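4.2 Effects on packing staff

The packing line at Piltness ran with hand loading until January, when the first Kedus cell was put in beside station 13. The cell picks small bags of wrapped candy and places them in shipping cartons. Before the change, each packer loaded cartons, checked seals and moved full cartons to the pallet. Loading is now done by the cell on one lane, and the packer on that lane clears faults and handles rejects. The log we were given covers 2375 picks, of which 173 needed a person to step in.

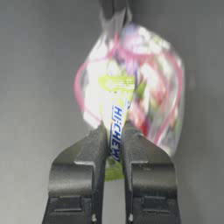 Figure 6. Candy bag held between the two gripper fingers, wrist camera view.

Bags are harder to grip than boxes because the contents shift. Letay Gebreyes, who has worked the lane under both systems, told us her shoulders hurt less but that she walks more and cannot leave the cell during a run. Garba Ojo said fault clearing was taught in one short session and that he learned most of it from her.

Staff on the lane were not regraded, although the new tasks include restarting the cell and filling in the fault log. Rhonda Kennedy, shift lead, has asked for a second trained person per shift. We support this request. Our interviews did not include the night shift, and the log does not record how long each stop lasted.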